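4.2 Water depth and the naming of toys

The second strand of the study dealt with what children say during water play when the depth of the water is changed. Earlier work on water play has mostly looked at pouring and filling, where the talk tends to be about quantity (full, empty, more, too much). Much less has been written about small toys placed in water, although most of the settings we approached use them every week.

Observations were made in 11 settings in the Burkley and Ustow districts. All of them kept a container for water play indoors, and the majority brought it out during the morning session. Staff were asked to set out the container as they normally would, with one change: the water was to be either shallow, so that an adult's fingertips touched the bottom before the knuckles were covered, or deep, so that the wrist was covered. The toys remained the same across both conditions. They were sea creatures or pond animals already owned by the setting, in plain colours, and small enough to be held in one hand (Figure 3).

Figure 3. Toy sea creatures in shallow water in a blue plastic bin.

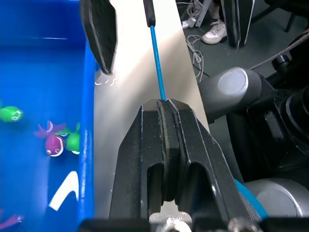
Pintér, Senior Lecturer in Early Childhood Studies, Ovgate

Talk was written down by hand on a running sheet and coded on the same day. We used three codes. Naming covered any word for a creature, whether or not it was the right one. Action covered words for what a creature was doing or was made to do, such as swim, jump, hide and sleep. Place covered words for where it was, including under, in, behind and next to. Utterances that fell under more than one code were entered under each. Talk directed only at an adult, for instance a request for a towel or a sleeve to be rolled up, was left out of the coding but kept on the sheet.

Each session was planned to last 60 minutes. In practice some ended earlier, usually at snack time, and these were retained where the running sheet covered both the opening and the middle part of play. Almost 60 sessions met this condition. The remainder were set aside, including all those recorded at one Ustow setting during March, when the water play area was shared with a painting activity and the two sets of talk could not be told apart.

Place words were more common in the shallow condition. This was against our expectation. We had supposed that deep water would draw out more use of under and down, as it offers more room for a toy to be moved below the surface. The running sheets suggest a different pattern. In deep water, children tended to push a toy down once, watch it come up and move on to another, often without speaking. In shallow water the toys stayed close together and were arranged beside or on top of each other, and it was this arranging that was talked about. A typical entry reads: "he's behind the pink one, he can't see".

Naming was little affected by depth but was strongly affected by the kind of toy. Fish were named quickly and then seldom named again; once a child had said fish, the word was replaced by he, it or a colour. Creatures with arms or frills gave rise to longer exchanges, and in several sessions to open disagreement - octopus, squid, jellyfish and spider were all offered for the same toy in one Burkley setting. Adults differed in whether they corrected such names. Where they did, naming usually stopped. Where they asked a question in return, it carried on for several further turns.

Frogs were a special case. They were used in fewer settings than the sea creatures, and staff often put them out in a smaller tray, on a table and sometimes without water. They produced a high share of action words, nearly all of them jump or a form of it.

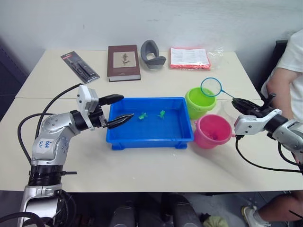 It is not clear from our material whether this reflects the animal itself or the songs and rhymes in which children of this age meet it. Two of the settings had sung a frog rhyme earlier on the day of observation, and lines from it appear on the sheets. We have not removed these lines, but they were marked so that they can be taken out in later analysis.

The height of the container may also have played a part. Where it stood on the floor, children leaned in from all sides and spoke to each other across the water. Where it stood on a table, they tended to line up along one edge and spoke more to the adult. Height was not controlled in this study and varied between settings, so the comparison is offered with caution.

Two further limits apply. The running sheets were written by one observer in each session, and quiet speech at the far side of a container will have been missed. The second limit concerns the depth instruction, which was given in words and by gesture. Water was lost through splashing and topped up by staff, so that a session begun as deep may have spent part of its time nearer to shallow. Depth was checked at the start and at the end only. The effect of topping up on the coded talk is taken up in Section 4.3, together with the sessions in which children poured the water themselves.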